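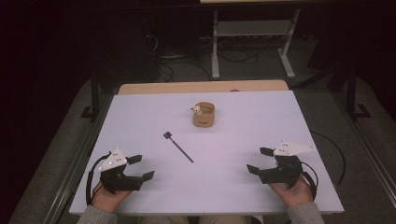
Vol. 16, p. 627

4.2 Berth waiting time and small-parcel cargo

The second part of the study deals with the inland terminal at Drumesberg, where barges from the coast are unloaded and their cargo is sorted for road transport. Container moves at the terminal are well recorded. Loose and palletized cargo is not, and earlier work on river ports has mostly left it out. We included it because the terminal's own staff named it as the main source of delay in the spring season.

Records were taken from the Curno berth log, which lists the arrival, mooring, first lift and departure of each vessel. The log covers 627 calls. We removed 59 of these, either because the first lift was missing or because the vessel had moored only to wait for the lock. Waiting time was then defined as the period between arrival at the outer buoy and the first lift. Time lost after the first lift was treated as handling time and is discussed in Section 4.3.

Calls with mixed cargo waited longer than calls with containers only. Most of the difference came from one cause — the mobile crane has to be moved from the container quay to the general cargo quay, and the move is not started until the barge has tied up. On days when the crane already stood at the general cargo quay, the two groups waited about as long as each other. Water level had a weaker effect than expected. It mattered in May, when loaded barges had to hold below the bend, but it did not change the order of the results.

Figure 4. Tabletop work with hand-held grippers: a white board with a small tan cup and a thin black stick.

Sorting inside the shed was studied separately. The Karppinen method, which gives each piece a handling class by size and shape, was applied to 16 cargo types. Small and irregular pieces fell into the slowest class in nearly all cases. Two types could not be placed in any class and were left out of the totals.

We also tested a simple change in the berth plan. Under the Brader rule, mixed calls are grouped so that the crane is moved no more than twice in a shift. Applied to the log after the fact, the rule shortened the mean wait for mixed calls by 20 percent. Container calls waited slightly longer. The test assumes that arrival times would stay the same under the new plan, and skippers may well adjust their speed once they know the berth order.

Road traffic at the gate was not part of the model. Trucks collecting general cargo book no time slot at Drumesberg, and the gate records give only the hour of entry.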